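¿Quién tiene tus llaves? Copias, vecinos y confianza en los bloques Giltley
Trabajo de la asignatura Antropología Urbana, segundo curso
Tutor: Jarosław Szczepańska

De dónde salió el tema

En febrero me quedé fuera de casa en pijama, con la basura en la mano y la puerta cerrada detrás. Mi compañera de piso estaba en clase hasta las siete y el móvil, dentro. Bajé a preguntarle a la señora del primero si me dejaba llamar a alguien y me contestó, tan tranquila, que para qué iba a llamar, que ella tenía copia. ¡De mi piso! Se la había dado el casero hacía años y ahí seguía, en una lata de galletas con otras muchas. Entré en mi casa, me vestí y me puse a pensar en la lata.

La propuesta que yo tenía entregada iba sobre terrazas de bares y la verdad es que me aburría hasta a mí, así que pedí cambiarla. El tutor me dijo que adelante, con dos condiciones: que no pasara de 3000 palabras en la versión final y que no lo convirtiera en un anecdotario. La primera la he cumplido. La segunda, a ratos.

La pregunta

Quería saber a quién le deja la gente una copia de las llaves de su casa, cómo se pide y qué pasa cuando la relación se estropea. Mi hipótesis inicial (la dejo aquí aunque me dé un poco de vergüenza) era que la copia se le da a la persona en la que más confías. Luego vi que eso se sostiene regular.

Cómo lo hice

Los bloques Giltley suman 303 viviendas repartidas en siete portales. Puse un cartel en cada portal, eché una hojita en los buzones y esperé. No contestó casi nadie. Marianna Chmielewska, que estaba haciendo su trabajo sobre el mercado en la misma zona, me dijo que el cartel parecía de una empresa de alarmas, y tenía toda la razón: había puesto una llave enorme y la frase «¿Es segura su casa?». Lo rehíce a mano, con rotulador, y empezaron a escribirme.

Al final hice entrevistas largas en cocinas y rellanos, y también pasé un par de tardes en la ferretería Karov, donde se hacen casi todas las copias del barrio. No grabé a nadie. Tomaba notas y las pasaba a limpio la misma noche, porque mi letra al día siguiente ya no la entiendo ni yo. Los nombres de los vecinos están cambiados.

Lo que me contaron

Lo primero que me sorprendió es que la copia muchas veces se le da a quien está, que puede ser alguien a quien apenas conoces. Elvira, del portal cuatro, tiene una hermana a la que adora y que vive en la otra punta de la ciudad. Las llaves las tiene el vecino de enfrente, con el que habla del tiempo y poco más. «Mi hermana me quiere mucho, pero tarda una hora en llegar», me dijo. Lo apunté con tres subrayados.

Lo segundo es que hay una etiqueta bastante estricta y nadie la ha escrito en ninguna parte. La copia ajena se guarda aparte y no se presta. Si hay que entrar a regar, se avisa antes, y al salir se deja la persiana como estaba (lo de la persiana me lo repitieron en cuatro casas distintas). Usar la llave de otro sin avisar, aunque sea para hacerle un favor, está muy mal visto. Ramón le subió la compra a una vecina enferma, entró con la copia y ella estuvo un mes saludándole con la cabeza y ya está.

También pregunté por los objetos en sí: dónde se guardan, si llevan etiqueta, si las llaves propias van juntas o separadas. Hay quien usa un llavero por persona, quien pinta la cabeza de la llave con esmalte de uñas y quien lo junta todo en un solo manojo y se fía de la memoria. Las etiquetas de plástico de colores ganan por goleada entre la gente mayor. Casi siempre van sin nombre, o con una clave que solo entiende el dueño: «playa», «arriba», «la del gato».

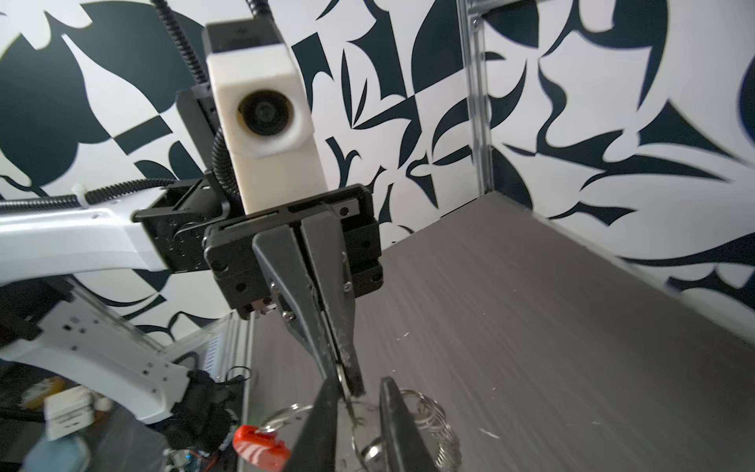
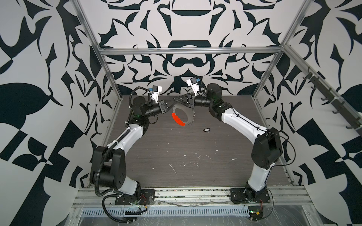 Primera foto: llaves y aros plateados con una etiqueta de plástico rojo, de cerca. Segunda foto: la mesa de tablero gris oscuro.

La ferretería

En Karov aprendí más en dos tardes que en toda la bibliografía, y que me perdone el tutor. El dueño distingue por la cara a quien viene a hacer una copia por gusto (mudanza, pareja nueva) y a quien viene por un disgusto. Los que se separan no suelen pedir que les devuelvan la llave, según él. Cambian el bombín, que es más caro pero se ahorran la conversación. Esto me encajó con lo que decían las entrevistas, porque reclamar una llave resulta mucho más violento que darla. Una de mis entrevistadas lleva años sin hablarse con su cuñada y las dos siguen teniendo copia de la casa de la otra.

En el barrio se ven además cada vez más cajetines con código en las puertas, sobre todo de la marca Nowicki. Yo iba con la idea de que a los mayores les parecerían fatal y me encontré con Paco, de ochenta y muchos, encantado con el suyo, porque así no le debe nada a nadie. A mí la frase me dejó un poco triste, pero a él desde luego no.

Discusión, o lo que he sacado en claro

Creo que la copia funciona más como una deuda pequeña que se mantiene abierta que como una prueba de cariño. Quien la guarda hace un favor continuo sin mover un dedo, y quien la da acepta que alguien pueda entrar. Por eso cuesta tanto deshacerlo. Lo relaciono en el marco teórico con las lecturas sobre el don del primer trimestre, aunque reconozco que ese apartado está cogido con pinzas y me gustaría rehacerlo.

Problemas del trabajo, que los hay. Hablé sobre todo con gente que estaba en casa por la tarde, así que me faltan trabajadores por turnos y casi todos los estudiantes. La gente que no se fía de nadie tampoco se fió de mí, lógicamente, y no tengo ni una entrevista con alguien que haya dicho que no cuando le pidieron guardar una copia. Y en el portal siete no conseguí hablar con nadie; el cartel me lo quitaron dos veces.

Si lo continúo el curso que viene me gustaría repetirlo en la urbanización Deletti, que es de obra nueva y tiene conserje, para ver si allí la lata de galletas la tiene él.

Agradecimientos: a Marianna por el cartel y por leerse el borrador entero en el autobús, y a la señora del primero, que sigue teniendo mi llave.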